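3. What people call a surface when you leave them alone with it

I should say up front that I did not set out to write about ribs. The plan was to look at everyday words for smoothness, since that is what most of the earlier work on texture naming has looked at, and I had a nice tidy design for it. Then we ran the first sessions in Zallwood in January and people kept talking about corduroy. They talked about corduroy when they were touching cardboard. They talked about it when they were touching a garden hose. One man used it for a cheese rind, and I have his recording, and he sounds completely sure of himself.

So the design changed. We still used the cloth bag method from section 2 (reach in, feel the item, say the first word you would use to tell a family member what it feels like), but Beatriz Cardoso talked me into adding a second pass where people took the item out and named it again while looking at it. I was against this at first. It made every session longer, and I was worried people would just repeat themselves to be polite. Beatriz was right and I was wrong. The word given by hand and the word given by eye were often different, and they were different in ways I found much more interesting than my original question.

We had 200 speakers in all, split between Zallwood and Irken, and between them they gave us a list of 300 different words and phrases once spelling was cleaned up. Some of these are a stretch. I kept "like my uncle's neck" as a separate entry because I could not think where else to put it. Armindo Matos did the cleaning and merged the obvious pairs, such as "bumpy" with "kind of bumpy," but we left "bumpy" and "lumpy" apart. They pattern differently. Lumpy goes with things that give a little when you press them, and bumpy goes with things that don't, and speakers in both towns kept to that fairly well without being told anything.

3.1 Ridged, ribbed and corduroy

The three words that gave us the most trouble are the ones in the heading. Before the sessions I would have told you they meant the same thing. I own ribbed socks, I buy ridged potato chips, and I never gave the difference a thought. In our recordings, though, "ridged" is mostly a hand word. People say it inside the bag, usually quickly, and often while you can hear a fingernail going back and forth across the item. "Ribbed" is mostly an eye word. It comes in on the second pass, and it comes in more for things that bend around a shape than for things that lie flat. The washboard was ridged with the hand and ridged with the eye. The cuff of the sweater was soft with the hand (which annoyed me, because I wanted something about the knitting) and ribbed with the eye.

Corduroy does its own thing. Older speakers in Irken use it as a plain adjective - "it's corduroy," about a plastic lid - and younger ones nearly always put "like" in front of it. Emlyn Samuel, who transcribed the Irken recordings, thinks this is a word in the middle of turning back into the name of a fabric. He may well be right. My own guess is duller. If you grew up wearing the stuff every winter, you have a very strong memory of what it does under your thumb, and you reach for it first. We didn't ask anybody about their childhood pants, so this stays a guess. I would love for someone else to ask.

There is also the matter of size. Prasanna Wanigasekara pointed out, after reading an early draft, that all of our ridged items had fairly wide spacing and all of our ribbed ones had fairly narrow spacing, so the whole difference could be nothing more than that. We went back and checked against the comb, which is narrow and straight, and the vacuum hose, which is wide and curved. The comb came out ridged for nearly everyone who used either word. The hose came out ribbed. That is only a pair of items and I don't want to lean on it too hard, but it does look as though the curve matters more than the spacing. A better test would vary both on purpose, with items made for the job, and the Azevedo workshop has said it could turn a set in beech for us next time.

3.2 Words for looking and words for touching

Américo Coelho has been telling me for a long time that people don't see texture, they see light, and that a lot of what we call texture words are really words for stripes and spots. I used to nod and change the subject. After the second pass I had to go and apologize to him. When speakers had the item out on the table they would tilt it toward the window before they said anything, and the words they gave after tilting were different from the words they gave without it. "Stripy" turned up for items that were one solid color all over. So did "shaded" and, from a few people, "lined," as though the thing had been drawn on with a pencil.

I went through the stripy answers by hand, with a lot of coffee. They nearly all belong to dark items. On the pale ones, like the washboard and the bathroom tile, you get "wavy" or "ridged" again.

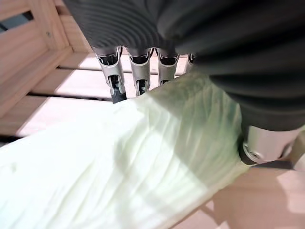

Ribbed, then, seems to need two things at once: a run of narrow folds, and a body for the folds to go around. My working definition is that a speaker will say "ribbed" when the lines let them see the shape underneath, and "ridged" when the lines are the whole story. The dark gray covering in Figure 2 is about as good a case of the first kind as I could ask for. The folds are tight and they curve with the bulge, and the light sits on the upper edge of each one, so a plain gray surface comes out striped in charcoal and something paler. Américo would say the stripes are all anybody is naming there. I would say they are naming the curve as well, and I don't think our data can settle it between us. What I would change, if we ran Zallwood again, is the lamp. We used whatever came through the window, and in January that was not much.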